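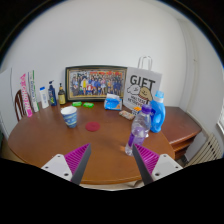 Corey Partington picks up the call with a mug in one hand and his reading glasses pushed up into his hair, and the first thing he wants to talk about is olives. We were supposed to begin with ledgers, but I've learned over the years to let people start where they like, and in this case the olives got us to the ledgers soon enough.

"My first real project was a mill," he says. "Everyone I knew was building exchanges, or wallets, or some coin with a dog on it, and I was standing in a yard in my good shoes learning how you weigh a crate of olives. I loved it. I still love it."

The mill was in a valley called Cudine, and the growers there had been selling together for years under one label and arguing for nearly as long over whose fruit had gone into which tank. Partington and his business partner, Ilaria Monti, wrote a small program that recorded each delivery on a shared ledger, so that a grower could look up a batch number and see what had been tipped in before and after. That program grew into Dernanero, the company the two of them run today, and Dernanero's main product, Marino, is still at heart a way of writing down who handed what to whom.

I asked him why it needed a blockchain at all, and he laughed, because I suppose he gets that one at every dinner he goes to.

"A lot of the time it doesn't," he says. "We've turned people away. If you're one company and all your people trust the same database, please, go and buy a database, they're wonderful and they're cheap. Where we come in is when you've got a bunch of small outfits who have to share a record and none of them wants any of the others to be the one holding the pen."

Monti joined us a few minutes later from another room of the same office (there was a bit of an echo until one of them found the mute button), and she is the more cautious talker of the two. She came from bookkeeping for farm cooperatives, and she has a bookkeeper's dislike of big claims. When Corey gets going on the future of trade she tends to wait until he has to breathe, and then bring up something like label printers.

"The label printer was the hardest part of the first year," she says. "I mean it. The chain worked. We had the chain working in the spring. Then you get to harvest, and it's raining, and the label won't stick to the crate, and now your perfect record is missing a crate. We spent so much time on glue."

There are 453 growers and small producers using Marino now, the great majority of them in oil, nuts and hard cheese. Each pays a flat yearly fee, and there is no token to buy, which I admit surprised me when I first looked the company up. The last few years have been so full of tokens that a project without one seems almost shy. Partington says it was the longest argument he and Monti ever had.

"I wanted one," he says. "I'll be straight with you, I had a name picked out and everything. I'd written the paper. And Ilaria read it on a train and called me from the platform and said, Corey, what does the cheese man do with this on a bad day when it's worth half? And I had a very long answer. I talked for the whole time it took her to walk home."

"He did," Monti says. "I had put the phone in my pocket by then."

They went without. It cost them at least one investor, and for a while it looked as though it might cost them the company, too. Roughly 800 people had signed up on the waiting list for the token sale, and when word went out that there wouldn't be one, most of them drifted off quite quickly. Partington wrote personal replies to the ones who complained. A few were angry, he says, and a few became friends, and one of those now looks after their servers.

What helped was Fondstead, a small lender that makes seasonal loans to farms. Fondstead's trouble was an old one: a grower needs money before the harvest is sold, and the lender has very little to go on besides a handshake and last year's receipts. With the delivery records on Marino, and with the grower's permission, a loan officer can see the crates coming in as they are weighed. Decisions that used to take 60 days now take 8, according to Partington, and he says that number with real pleasure, a bit like a grandparent getting to the good part of the story.

Monti, naturally, has a caution to add. "It's faster for the people who were already going to be approved," she says. "For somebody new, with no records, we haven't solved it. You can't look up a history that isn't there. We're talking to Fondstead about letting the older members vouch for the newer ones, but vouching can go wrong in a village, you know? People have cousins."

I liked that answer very much, and I told her so. There's plenty of talk in this business about trust being replaced by code, and I've probably done some of that talking myself in earlier columns. Listening to these two, I kept noticing how much of their day is spent on the ordinary kind of trust -- phone calls, visits, sitting in somebody's kitchen explaining for the third time what a private key is and why it shouldn't be kept in the same drawer as the matches.

Keys came up more than once. Early on, growers held their own, and they lost them at a pretty steady rate. One man had his on a slip of paper in a jacket that went to the cleaners. These days a grower can name two other members who together can restore access, and Monti says that the calls for help have dropped to a level where she can eat her lunch.

"The purists don't care for it," Partington says. "They write to me. They say if two neighbors can get you back in, then it isn't really yours. And I understand that, I used to be one of those guys! But I've never had to tell a purist that his whole season is locked up behind a word he can't remember."

We talked a while about prices, as one does. Neither of them follows the market closely. Partington still holds a little of the first coin he ever bought and checks it, he says, about as often as he checks the tire pressure on his car. Monti has never owned any. She said this without any fuss, and went on to ask me whether I did, and then we spent a good ten minutes on my own mistakes -- I'll spare you those.

The next piece of work is a version of Marino that runs on very old phones, as a good number of the growers at Cudine have no plans to replace the ones they've got. It's due in November, in time for the pressing, and Monti has already driven up there twice to try it out in the yard, where the signal comes and goes. If there's no connection, the phone holds the delivery and passes it along when it can, and the scale prints a paper slip in the meantime.

"On the good labels," she says.

Partington was already late for something by then, and had been for a while, but he wanted to go back to the olives once more before he left. He told me the variety they grow at Cudine, spelled it for me, and then said I must have some of the oil, and asked for my address.

October 2021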